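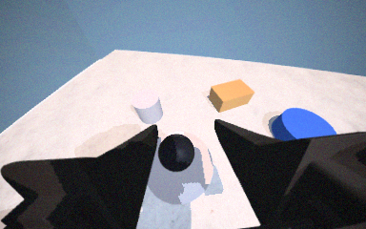 Lucyna Kaczmarczyk wants to know why anyone would bother teaching a robot in a simulator when there's a perfectly good arm sitting on the bench down the hall. She put it more or less that way at the July open evening in Clullstead, and Skye Lamont has been chewing on the question ever since.

"It's a fair thing to ask," Lamont says, pulling a second chair up to her desk. "The arm is right there. But I can't run the arm 500 times before lunch and change one little thing each time. In Henia I can."

Henia is the simulator her group at the Zandley lab has been building and rebuilding, and it is also, loosely, the name of the method they've grown inside it. The result that has people talking is easy to state. A robot trained only in simulation, with a view looking down past its own fingers, learned to pick up small objects it had never met. It then did the same thing on the real bench with far less extra practice than the group had planned for.

Lamont talks about this with her whole upper body. Ask her how it works and she makes a gripper out of her thumb and finger and goes after her coffee lid.

"So the usual way, you reward the robot when it lifts the thing," she says. "It's holding it, hooray, point scored. And that does work, but it's slow, and you get these horrible lucky grabs that count the same as good ones. The robot squeezes the edge of a ball, the ball happens to stick, and now it thinks that's how you hold a ball!"

What her group did was add a second lesson. Before the fingers close, the robot has to guess what's going to happen: will the object stay put, slide, or roll away? It commits to the guess, closes, and finds out. A bad guess costs it something even if the lift goes fine.

"That's the bit I love," Lamont says. "A lucky grab isn't free anymore. You got the ball, well done, but you told me it would roll and it didn't, so you don't understand balls yet. Go again."

Balls turn out to be a sore subject. The training objects are plain shapes - spheres, cylinders, blocks - on a tabletop with very little else going on. A block forgives a lot. You can come at it a bit crooked and it will often straighten itself between the fingers. A short, wide cylinder is harder, as a gripper coming from the wrong angle can only push it along. A small sphere is the worst of the bunch.

"Touch one side a hair before the other and it's gone," she says. "Off it goes across the table. We had a week where the robot had basically decided to leave spheres alone. It would drift over to the nearest block and hover there, like, how about this one instead?"

The fix for that took 2 tries. First they gave it more spheres, which mostly produced a robot that was good at chasing. Then they went back and let it practice the guess by itself, with no lifting at all. The fingers came in, the robot made its prediction, the fingers closed, and the trial ended there. After 11 rounds of that, lifting was switched back on.

"And it just waited," Lamont says. She's grinning now. "It got both tips level with the ball, and there was this little pause, and then it closed. I had the window open in the corner of my screen while I was writing something else and I completely lost my sentence. I called the whole room over. To look at a ball!"

She is careful about what the pause means. It would be easy to say the robot was thinking, and she won't. The version she prefers is that the policy had learned to keep adjusting until its own prediction settled down. If the guess was wobbling between "stays" and "rolls," the cheapest thing to do was keep moving a little. When it stopped wobbling, the cheapest thing was to close.

Is that what people do? "Maybe? I'd love it if it were. I pick up grapes every day and I have no idea how I do it."

Then there's the matter of how all this looks. Visitors who expect movie graphics are often let down by Henia. Surfaces are simple and colors are flat. Lamont says this was a choice they argued over for a long time, and she was on the losing side at first.

"I wanted pretty," she admits. "I wanted wood grain and window light and a crumb on the table. And the pretty version was so slow, and the robot learned the crumb! It got attached to all this stuff that had nothing to do with holding things."

With simpler rendering, they could afford many more attempts, and shift the colors, the light and the placement of objects between them. The robot couldn't lean on any one look for long. What carried over from one attempt to the next was the shape of a thing and where it sat between the fingers.

That brings her back to the real arm and to Kaczmarczyk's question. The group moved the policy across on a Monday, expecting a bad day. They'd set aside 3 weeks for correcting it by hand. Blocks worked the same afternoon. Cylinders took longer, and the tall ones still tip if the approach comes in low. Spheres, the old enemy, came out better than the tall cylinders, which surprised everyone in the room.

"I don't want to oversell it," Lamont says. "These are simple objects. It can't do a sock. It can't do keys. Give it something soft and the guess is useless, because 'stays, slides or rolls' doesn't cover 'squishes.' We need another word in its vocabulary, and I don't know yet how you score that one."

Squishing is the next job. There is a list taped beside her monitor, headed Urbańczyk, their working name for the follow-up project, and the top line reads "sponge." Below it come "bread roll" and "glove," and then something that has been crossed out hard enough to tear the paper. She won't say what it was.

She would also like to know how small the training set can get. More than 500 runs went into the final sphere stage, and she suspects plenty of them taught the robot nothing new. If the prediction is already steady, why make it try again? Letting the robot choose its own practice, and spend its time where its guesses are worst, is an idea she keeps circling back to.

"Lucyna asked me why not just use the arm," she says. "And the thing is, I do want to use the arm! I want to walk in there with something that already has an opinion about the ball, and then find out where it's wrong."

She reaches for the coffee lid again, thumb and finger, and this time gets it cleanly.

11 comments
Share this story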